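Search games, makers, back issues

Eleven Turns to Harvest
Our feature on the long redesign of Skulmont

11/6/20

The first version of Skulmont took four hours to play and ended in a tie. Glenys Tawhiri still has the score sheet. She keeps it in the lid of the prototype box, along with a bag of wooden cubes and a rule book that ran to 46 pages.

Skulmont is a game about running a mountain valley through eleven seasons. Each player controls a family with land on one slope, a share in the mill, and a claim on the pass. You plant, you haul, you pay tolls, and you try to have more stored away than your neighbors when the last winter comes. The published version plays in under two hours with four people and fits its rules on 16 pages, five of which are pictures and a worked turn.

Getting from one to the other took most of Tawhiri's spare time for six years. She designed it with Hamish Paewai, who handled the map and the card text. They had published one game before, a small auction game called Utora, which sold out its only printing and has not been seen in stores much since.

The trouble with the early Skulmont was the mill. Every player needed it, and only one player could use it in a season. The player who got there first in the opening season had the flour to pay for getting there first in the next one. Testers worked this out by the second game. By the third, they were bidding everything they had on turn order and the rest of the valley sat unused.
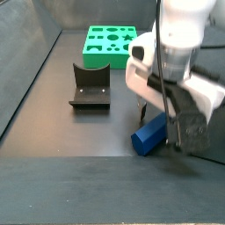 Tawhiri tried the obvious repairs. She raised the price of the mill each time it was used. She let players build a second mill. She tried a version in which the miller took a cut, and the cut went to whoever was last. All of these slowed down the leader, but they also added a step to every turn, and the game was already too long.

The change that stuck came from Paewai's side of the work. He had drawn a new map with the river running down the middle, and the mill now sat between two slopes instead of at the bottom of one. He suggested that the mill should grind for everyone on the slope where the active player stood. If you used it, your neighbor's grain got ground too. You could still be first, but you had to decide who to stand next to.

That rule is on page 4 of the finished book, and it takes up three lines. It also removed the bidding for turn order, the miller's cut, and a deck of 39 weather cards that had existed mainly to break up the leader's supply. Some of the weather came back later as symbols on the season track. Most of it did not.

Players who come to Skulmont from heavier trading games tend to notice how little trading there is. You can't swap goods across the table. You can offer another family passage over your land, and they can pay you in grain or in labor, and that is all the dealing the rules allow. In an early season the deals are small. By the ninth season a single passage can be worth a whole harvest, and the table gets quiet while people work out what they can afford.

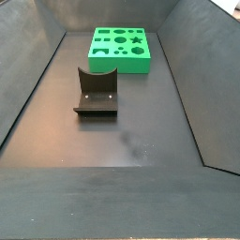 Paewai would have cut the passage deals as well. They were the slowest part of the game in testing, he said, and for about a year he played a version without them at home and liked it better. What changed his mind was watching a group of new players who ignored nearly everything else on the board and argued over one bridge for half the evening. They asked to play again.

The deals stayed, with one limit. An offer has to be made before the active player moves, and it can't be changed once it has been made. This keeps the talk short. It also means a generous offer can be thrown away on a player who was never going to cross, and good players learn to look at the carts before they open their mouths.

The two-player game uses a third family, Dendisov, run by a small deck. On each turn you flip a card and Dendisov plants, hauls, or blocks the pass. The deck never uses the mill on its own, but it benefits when you do, so you are always feeding it a little. It works, though the pass feels looser with only two real players around it. Three is better and four is best.

The Lowther edition, the one now in stores, has a mounted board, four family mats, and 174 wooden pieces. The carts are easy to pick up and easy to tell apart across the table. The grain is less successful. It comes in a yellow and a tan that stand for wheat and barley, and under a warm lamp they look much the same. We swapped the barley for beads from another game and had no more trouble.
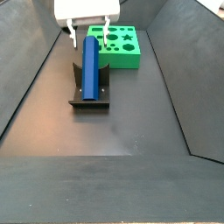
The board itself is clear. Each field shows its yield in the top corner, and the toll for each path is printed at both ends, so you can read it from either side of the table. The season track runs along the bottom edge. Our only complaint is that the space for the ninth season is next to the discard pile, and it gets covered.

The rules are well organized, and setup takes ten minutes once the bags are sorted. A first game will run longer than the box says. Plan on two and a half hours, with most of the extra time spent in the middle seasons, when players have enough carts to make mistakes with. Store your grain earlier than seems necessary. New players nearly always leave it in the fields until the tenth season and then find that the path home belongs to someone else.

There is a real question about the ending. The final winter removes grain from every family according to its size, and a player who has grown quickly can lose a third of a store in one step. The book warns you about this on the first page, and the figures are printed on the mats, but it still comes as a shock.

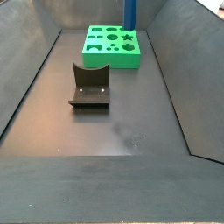

Tawhiri has heard the complaint many times and does not plan to change the rule. A family that takes in more people should have to feed them, she said, and the players who grumble about it in their first game are usually the ones who win the second by staying small until the eighth season. She did agree that the warning could be printed larger.

A short expansion is finished and was tested through August. It adds a second pass on the north side and a family that starts with no fields at all, only carts. Paewai has been playing that family whenever he is allowed to. He wins with it less often than he expected, and the starting supply may go up by two grain before it goes to print.

Skulmont is for two to four players. The expansion does not have a price yet.

Get our newsletter. Enter your email address to receive new reviews and features. You can unsubscribe at any time.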